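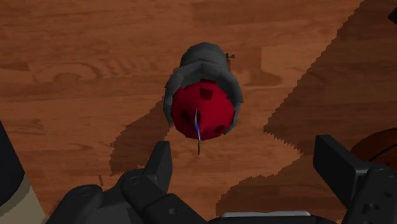 About Treltora

We help small shops and school labs plan and buy robot equipment. Thats the whole business. Budgets, quotes, floor plans, the order things should happen in. We don't build arms and we don't take a cut from the people who do.

Started in a rented unit behind a tire store. First job was a spreadsheet for a friend's packing line, three arms on the wish list and money for one. They bought one. Still running it, bought the second later out of the savings.

What we do

Equipment plans. You tell us what you want picked up, moved, sorted. We come back with a list, prices, lead times, and what can wait till next year.

Simulation first. Before you spend on hardware we set the job up on screen, gripper, parts, table, lights, and try grasps on odd shapes. Cheap to change a finger pad in a model. Not cheap once it's on a PO. A simulation won't tell you everything (cables, dust, the guy who leans on the fence) so we always leave money in the plan for a trial on real parts.

Quote reading. Send us the quotes you already have. We line them up side by side so the same things are being compared. One vendor puts the controller in, another one doesn't, freight is on page six. Most common thing we find is no line at all for spare fingers.

Training budgets. Who is going to run it, how many days away from their regular work, who covers.

What we charge

First call is free. Quote reading is a flat $400 for up to four quotes. A full plan is priced after we see the job, and you get the number in writing before we start. No hourly billing, we tried it and everybody hated it, us included.

The Namari planner

Our own budget sheet, free to download. Current version has 212 line items, most of which you'll delete. Leave the ones for power, air, guarding and floor repair until somebody has really looked at the floor. Works in any spreadsheet program. The tab called Mittal is the school version, with grant years in place of fiscal quarters and a column for shared equipment. Presum is the older planner, we still answer questions on it but no more updates after March.

Some numbers, becuase people ask

136 plans finished. 3,074 quote pages read, we do keep a tally, it's on the wall by the coffee maker. Smallest plan was one used gripper and a bench. Biggest we can't talk about.

Who we work with

Machine shops, bakeries, community colleges, two seed companies, a place that repairs pianos. If you have a full time automation department you probably dont need us. If the automation department is you, on top of your other job, call.

Not taking on right now: welding cells, anything in a freezer, anything needed in under six weeks.

Getting started

Send a short note with what the parts are, rough size and weight, how much floor you have, and what you can spend. A range is fine. Phone pictures of the parts are fine too. We answer within two working days, longer during trade show season.

Page last updated Friday, November 8, 2019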